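Skastis is back in stock and I've been grinning since November! The new batch is water based, same silky feel as before, and now it comes in a pump bottle as well as the little travel tubes. Baltazar Huerta over at Drekley tells me they filled 1000 bottles and I've put my name down for 14 cases – yes, 14, you lot cleaned me out last time.

Fladari massage oil is still on offer too, 2 for the price of one till it's gone. Please don't use that one with condoms, it's an oil! Message me with code 2821 and I'll pop a free sachet in with your order.

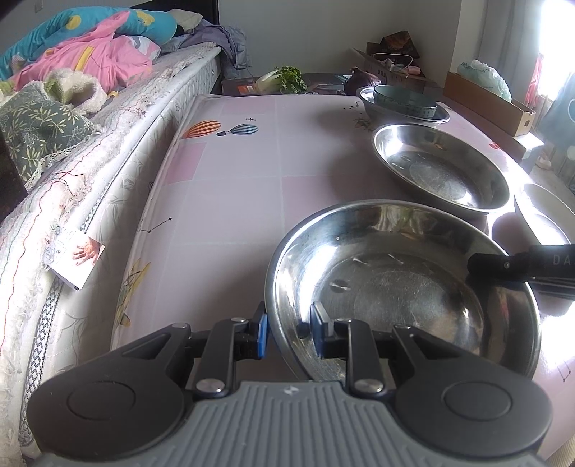
Stainless steel on the table

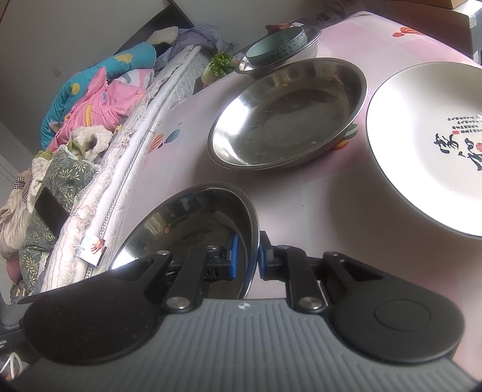
Next up: Begović gift sets

Prices are coming in my next post.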